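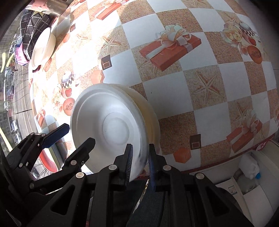
Party Tables at the Wynne Street Hall, Korkdale

The summer lunch is held every July in the main room of the hall, and the setup starts at 8 in the morning. This page covers the table things we use, with a short note on each. It is meant for people who are booking the hall and want to know what is in the cupboard and what they need to bring. Everything listed is stored in the long closet next to the kitchen unless the note says otherwise.

Tablecloth, gift box and starfish print
Checkerboard of white squares and beige squares with a sand texture. Gift boxes in red and orange-red, some with ribbon bows, and pale orange starfish on the sandy squares. Gets used for birthdays as well as for the summer lunch.

Tablecloths, plain
White, for the long tables. They go back in the bin folded in quarters, with the stained ones on top so they can be washed first.

Disposable plates
White, with raised rings around a flat center. Keep them in a stack until the food is out. Last year's lunch used most of a case, and the leftover plates went to the February supper.

Small plates
For cake and fruit. Packs of 25 on the second shelf. Open one pack at a time and put a rubber band around what is left.

Cups
Cold cups only. Coffee drinkers use the mugs from the kitchen, and the mugs get washed the same day.

Napkins
We buy these by the box of 800 from Letolberg in the spring. A box lasts through the fall if they are put out in small piles. Weight the piles down when the side doors are open.

Forks and spoons
Metal, in the gray tubs. Count them back in before you leave. Knives are in the kitchen drawer and stay there.

Serving trays
Two sizes. The large ones do not fit in the refrigerator, so plan on the small ones for anything that has to stay cold.

Folding tables
There are 19 that are good to use. The one with tape on the leg is waiting for a part and should stay against the wall. Carry them with two people and do not drag them across the floor.

Tablecloth clips
Coffee can, top shelf. Needed outside, and handy inside on the round tables where the cloth slides.

Pitchers
Clear ones for water, the others for lemonade. Fill them at the kitchen sink, as the one in the hallway has low pressure.

Trash and recycling
Used plates with food on them go in the trash. Clean cups go in the blue bin by the back door. Bags are under the sink.

Order of setup
Tables first, then cloths, then clips if you need them. Plates go at the start of the serving line, and forks and napkins at the end so people are not carrying them while they fill their plates. Drinks get their own table by the window.

What is not here
The hall has no candles, balloons or table decorations. Teronell on the county road carries balloons and will fill them if you call the day before.

Closet shelves were relabeled in March. If something is not where the label says, check the bottom shelf on the left before buying more.

Page views: 2,278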